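Trirach 2.3 review: bimanual control and planning stack
Reviewed by Tarun Malhotra, December 27, 2019
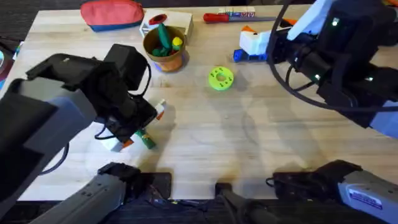 Two-arm test cell, left gripper over a dark green cylinder.

Trirach is a control and planning package for paired tabletop arms. It covers the joint-level driver, a shared planning layer, a perception module and a log viewer called Kivi. I ran version 2.3 on our bench, replacing the Lindau planner we had used since August.

Installation. The package builds from source without edits. Calibration of the two bases against each other is a guided routine that asks for 30 poses per arm. The result is written to a plain text file, so a bad base transform can be corrected by hand. The manual gives the rotation order wrong on one page and right on the next.

Control. The driver runs at a fixed 100 Hz. Both arms share one clock, and commands are timestamped before dispatch. Teleoperation and playback go through the same interface, so a policy can be swapped in without touching the driver config. Gripper commands are position only. There is no force limit exposed at the user level, a real gap when the test set includes both a soft zippered pouch and rigid tools.

Planning. Each arm plans against the swept volume of the other. This is conservative: with both grippers near the middle of the table, one arm usually waits. Lindau allowed tighter passes but left collision margins to the user. Trirach's default margin can be lowered per link. Cables are not modeled at all. We added a capsule to each wrist to stand in for the cable loop and lost some reach near the base.

Perception. Segmentation on bare wood is good, including under the soft shadows the arms throw. Objects in open space get stable masks. Containers are weaker. A pot with several items in it comes back as one object unless the nested flag is set, and the flag adds nearly 300 ms per update. The lime-green disc with the center hole was fitted as a solid, and the grasp sampler then proposed only rim grasps. Victor Temba wrote a short patch that reads the hole from the depth map. It is not merged yet.

Kivi. The viewer is the best part of the release. Joint traces, masks and planner states scroll on one timeline, and a step can be replayed from any point. Our longest log, 2297 steps, opened without trouble. Export is to the Ekby format only.

Known issues in 2.3:
Restarting one arm drops the clock sync on both.
The planner does not report which link caused a rejection.
Margins set in the viewer are not saved to the config file.

Recommended for labs that need synchronized logging and can accept slow planning in shared space. Anyone doing contact-heavy work should wait for a gripper force setting.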